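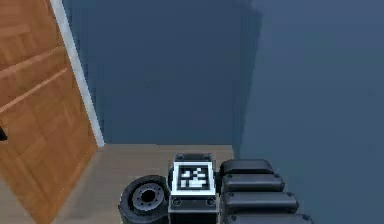
Niminano Opens Remote Demonstration Program for Household Door Tasks

BUVVILLE, 21/01/2025. Niminano, a developer of training software for service robots, today announced the opening of its remote demonstration program to outside research groups and equipment makers. The program allows a trained operator to guide a robot through a task from a distance, first in a simulated room and later on physical hardware, and to save each attempt as a recorded demonstration that a control program can learn from.

The first set of tasks concerns interior doors. Operators will demonstrate how to approach a closed door, take hold of the handle, open the door and move through the doorway into the room beyond. The simulated rooms are plain by design, with bare painted walls and no furniture. Niminano chose this starting point so that early demonstrations would deal with the door and the opening before other objects are added.

"A person who opens a door makes a great many small decisions with the hand and the wrist," said Idalina Carvalho, director of demonstration programs at Niminano. "Writing those decisions down as rules has always been slow work. Our operators show the robot what to do, and the record of that motion becomes the lesson."

How demonstrations are recorded

Each operator works from a station fitted with a display and a hand controller. The display shows a view from the robot looking out over its own gripper, so the operator judges distance and angle from the same position as the machine. Movements of the controller are passed to the simulated arm and gripper, and the software stores the motion together with the view.

Operators may stop, discard an attempt and begin again at any time. Completed attempts are reviewed by a second operator before they are added to the library. Attempts in which the gripper loses the handle or strikes the frame are kept in a separate collection, labeled by the point at which the error took place, and will be available to participants on request.

The opening library contains 102 reviewed demonstrations, all recorded by Niminano staff at the company's Buvville office. They cover doors that swing toward the robot and doors that swing away from it, with changes in wall color, floor finish and lighting between rooms.

Hand guidance on physical equipment

The program also includes a method for teaching by direct contact. In this method, the operator holds the robot's arm and moves it through the task while the joints offer little resistance. Carvalho said the two methods serve different needs.

"Remote control lets us collect demonstrations in many rooms without leaving the station," she said. "Hand guidance gives the operator a direct feel for the weight of the door and the pull of the latch. We expect most participants will want to use both."

Hand guidance sessions will take place at the Clulcombe test site, which is operated by Niminano's engineering partner, Imhof. The site has four full-size doorways with interchangeable doors and handles. Imhof will provide the physical arms and grippers, maintain them between sessions and supply a safety supervisor whenever an operator is in contact with the equipment.

Participation and schedule

Research groups and equipment makers may apply for one of two tracks. The simulation track provides access to the remote station software and the demonstration library. The combined track adds scheduled time at Clulcombe. Applicants should describe the task they wish to demonstrate, the type of gripper they use and the experience of their operators. Training for new operators is included in both tracks and lasts two days.

Participants will retain ownership of the demonstrations they record and may choose whether to add them to the shared library. Niminano plans to extend the program to drawers and cabinets in November.

About Niminano

Niminano develops software for teaching service robots through human demonstration. The company is based in Buvville.

Media contact

Office of Communications, Niminano, Buvville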